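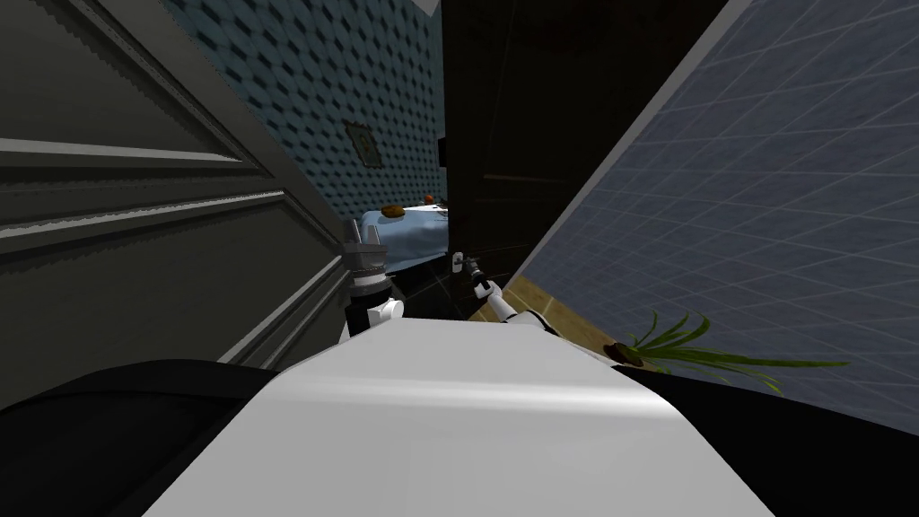 The first thing she did when I got to the shop in Nolte was hand me a bundle of napkins and ask me to sniff them. They smelled like nothing at all. "Good," she said. "If linen smells like flowers, somebody's hiding something."

I had come to talk about tablecloths, and I'll admit I expected to be in and out in half an hour. I stayed until she locked up (and went home with two tea towels, but that's my problem). She has been renting out and washing table linen for 11 years, first from her garage and now from the back half of an old shoe store, and she supplies most of the weddings between Nolte and Clillard. In a busy May she'll send out 300 cloths and get, she says, most of them back.

Most? "People take them home by accident. They bundle up the leftovers in one and it goes in the car. One came back to me a year later with a hem put in it. Nicer hem than mine, too!"

She wouldn't let me say the word polyester with a sneer. I tried. "Poly is fine for a buffet," she told me. "It sheds gravy, it doesn't wrinkle, and you can stuff it in a bag. Where it lets you down is the hands. You sit at a table for three hours, your hands are on that cloth the whole time." Cotton is what she puts on her own kitchen table. Linen she keeps for customers who've rented from her before, and she told me that with no shame whatsoever.

So naturally I asked about wine, because I have a cloth at home with a stain shaped like Florida. She groaned. Everybody asks about wine.

"Wine's easy. Cold water, right away, from the back of the cloth, and leave the salt in the kitchen. What gets me is candle wax with dye in it. And lipstick on napkins, and that yellow stuff from curry. I had a cloth I washed four times for turmeric and then I hung it outside and the sun took it out in an afternoon. I was so mad."

She does own a proper machine these days, a big Movard washer she bought used from a motel in Stullell for 3901 dollars, and she talks about it the way some people talk about a horse. Before that it was two home machines and a lot of extension cords. The ironing is still done by hand if it's an odd size, and she does it damp, starting from the middle and working out to the hem. I'd always gone end to end. She winced when I told her.

We got onto sizes, and she pulled out a notebook with every table she has ever measured in town. Church hall, grange, both restaurants. "Nobody knows how big their table is," she said. "They say it's a normal table." For an everyday drop she likes eight inches over the side, more for a party, and down to the floor only if there are boxes to hide underneath.

I asked what she has on her own table for the holidays. She laughed at me. "Placemats."

28 January 2022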